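## 3. Importing an existing site

Use the steps in this section to move posts and pages from another publishing system into a new Drondurside site. If you are starting from nothing, skip to section 4.

You need an administrator account, an export file from the old site, and the Admasu theme installed and active. The importer reads XML and JSON exports. It doesn't read raw database dumps.

1. Sign in and open **Settings > Data > Import**.
2. Choose the export format from the menu. Leave it on **Detect** if you aren't sure.
3. Select the export file and click **Upload**. Stay on the page until the file name appears under **Ready to import**.
4. Match each author in the file to an account on the new site. Authors left unmatched are assigned to the account you are signed in with.
5. Click **Dry run**.

The dry run writes nothing to the database. It produces a report with one line for each entry that has a problem, such as a missing slug or a date the importer can't read. Open the report in a text editor and search for `ERROR`. Lines marked `WARN` can wait.

> **Caution:** Back up the database before you continue. A full import can't be undone from the dashboard. 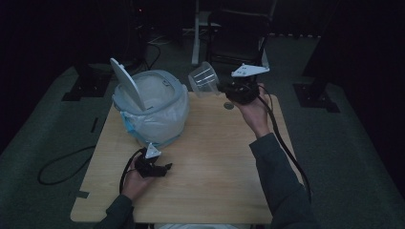 *Word count: 347*

6. Correct the errors in the old site, export again, and repeat steps 3 to 5 until the report shows none.
7. Click **Run import**. Large sites are processed in batches. Our test site, Firkov, had 2,264 entries and finished without a restart.
8. When the status changes to **Complete**, open **Content > All** and sort by date. Check the oldest entry and the newest one.
9. Rebuild the search index with this command:

```
drondurside index --rebuild
```

**Note:** If a batch fails, the importer tries it again up to three times and then stops. Entries already written stay in place. Click **Resume** to pick up at the failed batch. Don't click **Run import** again, or you will get duplicate entries.

### 3.1 Redirects

Old addresses stop working unless you add redirects. Install the Darimov extension, open **Settings > Redirects**, and click **Build from import log**. Review the list before you save it. Category pages are not included and have to be added by hand, one per line, with the old path first:

```
/category/recipes /topics/recipes
```

Changes take effect after the page cache is cleared.

Section last revised 2025-01-18, Orysia Vasylenko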